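Forum Wohnen & Einrichten > Sessel, Sofas, Polster
Thema: Grauer Cocktailsessel — Kissen, Decke oder einfach so lassen?

Yolanda_Esteban
Hallo ihr Lieben, ich lese hier seit dem Umzug still mit und traue mich jetzt endlich mal mit einer eigenen Frage. Es geht um unseren Sessel, grau meliert, mit runder Lehne, die in einem Bogen um den Sitz herumläuft. Ich mag ihn sehr, mein Mann mag ihn auch, nur wirkt die Ecke seit Wochen irgendwie unfertig, und jeden Abend schiebe ich wieder daran herum. Der Stoff heißt laut Rechnung Nirgate und hat mich (mit Lieferung) 600 Euro gekostet, also ganz verstecken möchte ich ihn unter Decken bitte nicht!
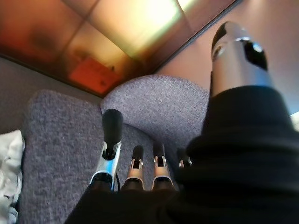
Abilio P. schreibt dazu: Lass ihn nackt. Ein runder Sessel braucht nichts, der lebt von seiner Form, und jedes Kissen darin rutscht sowieso nach vorn, sobald man sich setzt. Ich habe meins nach zwei Wochen in den Keller getragen und nie vermisst.

Purificacion_U
Da muss ich dir aber lieb widersprechen, Abilio! Gerade bei den runden Lehnen sitzt man ohne etwas im Kreuz doch furchtbar. Meine Schwiegermutter hat so einen, und die ganze Familie streitet sich beim Kaffee um das eine kleine Kissen. Yolanda, wie tief ist denn der Sitz? Davon hängt für mich alles ab, und natürlich auch davon, wer am meisten darin sitzt.

Yolanda_Esteban
Gemessen habe ich noch nicht, mache ich aber heute Abend. Meistens sitze ich darin, abends mit Tee, und ich bin nicht sehr groß. Der Sitz ist ziemlich tief gepolstert und liegt ein gutes Stück unter der Lehne, man versinkt ein wenig, was ich eigentlich schön finde.
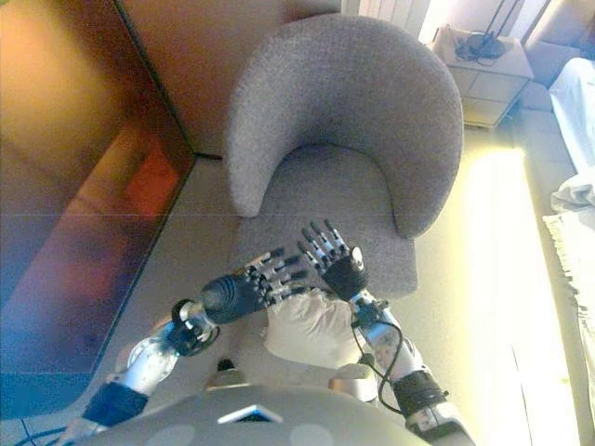 Kann man so einen Bezug selbst reinigen, wenn mal Tee darauf landet?
Erst tupfen, niemals reiben, dann lauwarmes Wasser mit ein wenig Feinwaschmittel und das Ganze von außen nach innen. Probier es vorher an einer Stelle, die man nicht sieht, und lass die Fläche über Nacht in Ruhe.

Etelka L.
Danke, das mit dem Tupfen kann man gar nicht oft genug sagen. Ich habe mir mit einer Bürste einmal eine ganze Armlehne aufgeraut, und das sehe ich bis heute jedes Mal, wenn die Sonne tief steht. Zur eigentlichen Frage: ein kleines weißes Kissen, ein bisschen knautschig, fertig. Zu hellem Grau finde ich Weiß immer freundlich, und neben rötlichem Holz sowieso. Groß darf es nur nicht sein, sonst sitzt das Kissen im Sessel und du daneben.

Yolanda_Esteban
So, probiert! Erst einmal ganz vorn auf den Sitz gelegt, nach hinten kommt es dann beim nächsten Versuch.

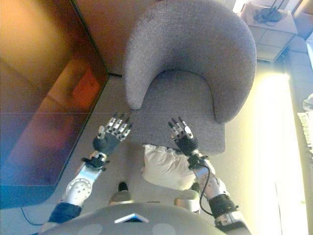
Kleines weißes Kissen auf dem grauen Sessel

Abilio P.
Gut, das ist hübscher, als ich gedacht hätte. Ich bleibe trotzdem dabei, dass es dich nach einem Monat nervt. Und Weiß, mit Tee? Mutig.

Purificacion_U
Ach Abilio, dafür gibt es doch waschbare Bezüge! Meiner ist von Clultia, der war schon 12 Mal in der Maschine und ist noch immer weiß. Na ja, fast weiß.

Aurelio C.
Ich werfe noch die Decke in die Runde, die ist ja im Titel auch gefragt und bisher völlig untergegangen.

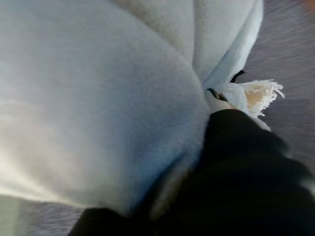 Bei mir liegt von Oktober bis April immer etwas Warmes über der Lehne, und zwar nur über einer Seite, damit man die Rundung noch erkennt. Am besten längs falten und nicht zu ordentlich. Bei weißem, flauschigem Stoff mit so losen Fransen am Rand wäre ich allerdings beim Waschen vorsichtig — lieber ins Wäschenetz und danach die Fäden mit den Fingern auskämmen, sonst verfilzt das Ende. Meine erste Decke, eine Llewellyn, habe ich genau so ruiniert, und sie war ein Geschenk.

Yolanda_Esteban
Ihr seid wirklich goldig, vielen Dank! Nachgemessen habe ich natürlich doch wieder nicht, es kam Besuch. Das Kissen bleibt jetzt bis Dezember, dann sehen wir weiter. Aurelio, welches Programm nimmst du für die Decke, Wolle oder Feinwäsche?

Aurelio C.
Feinwäsche bei 30 Grad, ohne Weichspüler und wenig schleudern.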